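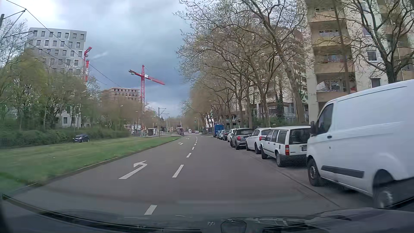

The main road by the tram stop, with the left-turn lane

Home Vacancies Delivery Contact
2 min read

Delivery driver (van), Dolstead round

Hajji delivers flat-pack furniture and small appliances to homes across Dolstead. We need one more driver for the early round. The job is 34 hours a week, starting at 6.30 in the morning, and pays 3,760 a month before tax.

The round follows the main road out past the tram stops and then goes into the side streets. You will need to know your lanes, as the left turns come up early and there is building work near the route.

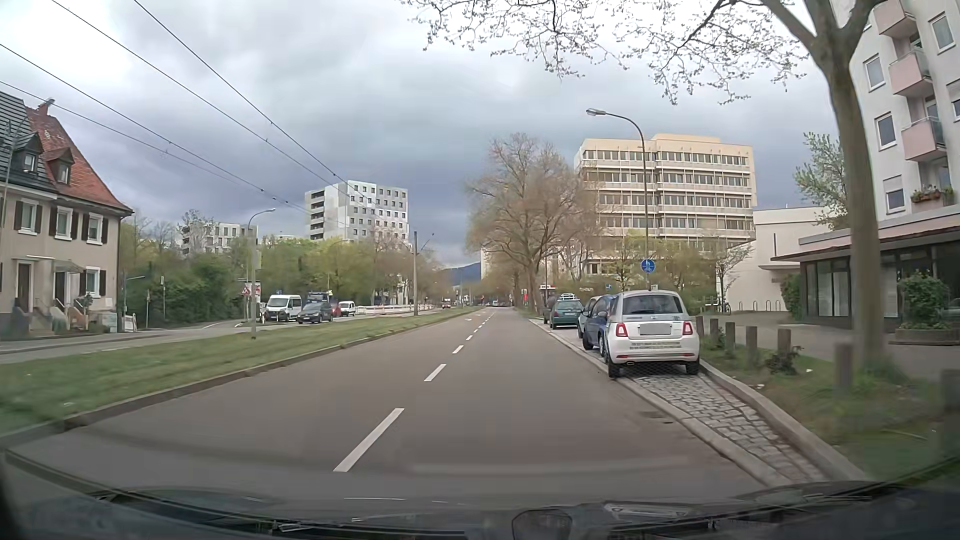

Most drops are to houses and blocks of flats — expect steps. Heavy items go out with a second person.

You need a full driving licence and 2 years of van driving. We provide the van, work jacket and phone. There is a payment of 900 once you finish your trial period in January.

To apply, send a short letter and a copy of your licence to Audrey-Anne Ouellet at the Ovier depot.

Last updated: January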